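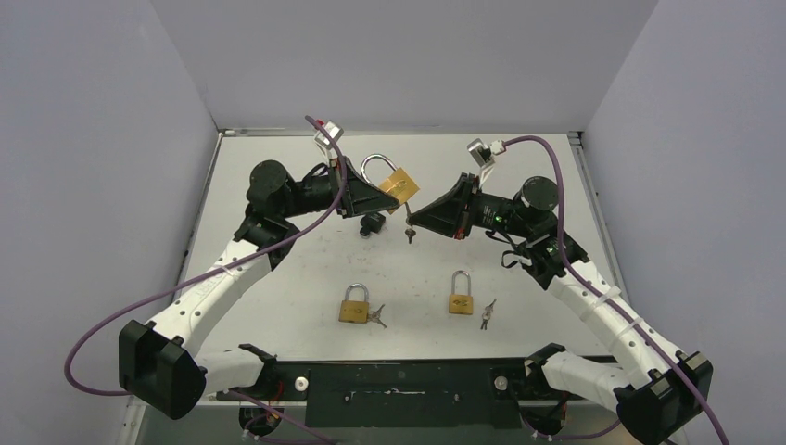

The second half of our grant year began with both congregations in the same building, and I'm delighted to be writing that sentence. When we applied to the Ziseck Fund, the Lernell Meeting House was shared on paper only. The mosque community had the hall, the Presbyterians had the sanctuary, and the door between them stayed shut for most of the week. Who could open it, and when, took up two whole meetings in the spring. Plenty of holy places have been argued over for the sake of something no bigger than a brass padlock and a small key, and ours is a very young and very minor case, but people felt it deeply. We now have a written agreement on access, signed by both sides, and the door is open from early morning until after the night prayer.

The agreement is attached as the first appendix. You'll see that it is short. Denise Hebden drafted a version of eleven pages and then, to her great credit, threw most of it out after hearing the elders talk. What's left covers keys, heating, noise, shoes, and what happens when a funeral comes up at short notice. Funerals take priority over everything, for either community, with no need to ask. That was the first clause everybody agreed on, and I think it set the tone for the rest.

Study evenings

These have gone better than we dared hope! We planned on a small circle reading the story of Abraham side by side, a passage from Genesis one week and a passage from the Qur'an the next. By October we had 89 people on the list, and we had moved out of the library and into the hall. Ye-ji Koo leads most of the sessions. She has a lovely way of letting a silence go on until the shyest person in the room decides to fill it.

The evening on Hagar was the strongest so far. Several women spoke about leaving home with children and not knowing where the next stop would be, and the conversation went on in the parking lot long after we had locked up. The evening on the sacrifice was harder. The two traditions differ about which son it was, and a couple of people on each side had come ready to win. Ye-ji let them speak, then asked each to explain the other's reading as fairly as they could. They did it pretty well, and both of them came back the following week.

We did lose some people. One family left after a discussion drifted into the news from the Middle East, which we had said we would keep for separate evenings. That was our mistake. We now open each session by saying what it's about and what it isn't about, and there is a monthly evening, with an outside moderator, for the subjects that need more care. Gervasio Zapata moderated the first two and has agreed to stay on until summer.

The visit to Rirau

Our group spent a long weekend with the Rirau Interfaith Council, who have shared a hillside shrine among three communities for much longer than we've been at this. I had expected inspiration and got a lot of practical advice instead – they showed us their calendar, their cleaning rota, and the form they use for complaints. Colin Sedgwick copied the calendar almost line for line, and ours is much better for it. It shows Ramadan, Lent, Easter, and both Eids through the next 3 years, so the choir and the night prayers won't collide as they did this past spring.

The council would like to send a group to us in return. We have offered beds in members' homes and would only need help with the bus.

Money

Spending is on track. The one real change is that the Wragg hall, which we had budgeted to rent for the larger evenings, wasn't needed once we moved into our own. That leaves $3,000 unspent under room rental. With your permission, we'd like to put it toward translation. A good number of the older members on the mosque side follow the talks in Arabic through a whispering grandchild, and a trained interpreter would let both generations listen properly. Declan Goodall has a quote of $295 an evening, including the headsets. The full breakdown is in the second appendix, and he is happy to go through it by phone.

What hasn't moved

The youth program is behind. We had a plan for a joint service day and a summer camp, and we have held the service day only. The teenagers liked the work at the food pantry and were bored by the speeches, mine included. They've asked to plan the next one themselves, and we have said yes. The camp will have to wait for next year, and I'd sooner tell you that now than promise dates we can't keep.

The oral history recordings are also slower than planned. People are willing to talk, but they want to see the written version before it goes anywhere, and checking takes time. We won't rush them.

Coming up

The winter study series starts with Joseph, and we'll hold a shared meal at the end of it. Please come if you can. The food is wonderful, and the hall is finally warm. We'd be grateful for a decision on the room rental money before the interpreter's calendar fills, and I can send receipts or attendance sheets at any point if they would help.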